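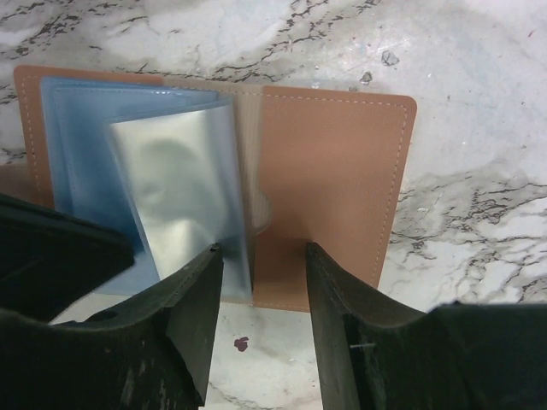
Zolora's Kikport plant: "ready for production" again?

4 min read

gravelroad_88
July 27, 2021
So Zolora put out another update saying the Kikport battery plant has passed its final building inspection and cells will be coming off the line "shortly". Shares went up, of course. Has anyone seen a piece of equipment go in? I drive past twice a week and the loading docks have had the same plastic over them since autumn.

tailpipe_ted
You can't see the line from the highway, mate. The gear went in through the rail side.

gravelroad_88
Which gear, though? The update talks about a roof and a car park. A building inspection tells you the building won't fall down. It doesn't tell you they can make a battery.

ohmslaw
Agree with gravelroad. They said 800 jobs by the end of last year. The careers page has 16 listed this morning and two of those are for the canteen.

Marnie_K
Hiring usually comes in a rush near the end. My old work did the same when they opened the second paint shop. I wouldn't read much into a careers page.

ohmslaw
Maybe. I'd still like one number from them that came true on the day they said it would.

tailpipe_ted
They said the power hookup would be done by July and it was done by July. There's your one.

gravelroad_88
The power company did the hookup.

sparrowhawk
I've got a deposit down on a Lo, so I want this to work more than most of you. The email I got says my car is "in the first group" and delivery is 90 days after the plant opens. It doesn't say which day counts as opening. I rang and asked and was told the team would get back to me. That was three weeks ago.

Marnie_K
Is your Lo even getting Kikport cells? I thought the early ones were using bought-in packs from Pulholm.

sparrowhawk
That's what I was told at the showroom. Then the email said local cells. No idea now.

tailpipe_ted
Both could be right. Pulholm packs first, then switch over once Kikport is running.

ohmslaw
Then why tie the delivery date to the plant at all? If the packs are coming from Pulholm they could build the cars tomorrow.

tailpipe_ted
Fair point, I can't answer that one.

kerbside
My queue number is 1014 and it hasn't moved since I signed up. I asked for my deposit back on Friday. Happy to order again when there's one parked on the street I can kick the tyres of.

Marnie_K
Did they give you any grief over the refund?

kerbside
Just a form. Money isn't back yet. Will post when it is.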